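Call for Participants: Good Practice Rules for Hand-Held Gripper Work

Sterkdale is looking for 16 people to help test a draft set of working rules for hand-held grippers. The rules cover how a table is laid out, how the tool is checked, and when a recording should be thrown out. They will be used at our Idumham site from November.

What you will do

You will work in pairs at a table, moving trays and small kitchen items with a two-finger gripper. One person handles the tool and the other reads the draft rules and notes any step that is unclear or gets skipped. Then you switch. Sessions last 2 hours, with a break.

The current draft, called Flosard, has 600 entries on its checklist, and we expect to drop many of them. The sections most in need of testing are tray placement on a marked surface, jaw opening before approach, and finger wear.

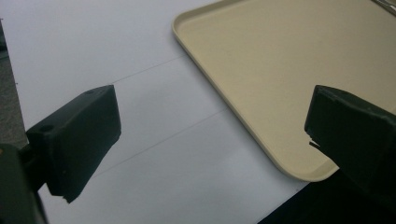 Who can apply

Adults with normal or corrected eyesight who can stand for an hour at a time. You do not need a technical background. People who have worked in food service, packing or inspection are welcome. If you took part in the Radwan trial, you can't join this one.

Rules during sessions

Keep your free hand outside the jaws. Check both fingers before you start and report chips, torn edges or missing screws. Do not fix the tool yourself. You may stop at any point and will still be paid for the session.

How to apply

Fill in the form at the Idumham front desk or ask for it by mail. Tell us which hand you write with and which evenings you are free. Applications close June 6, 2025.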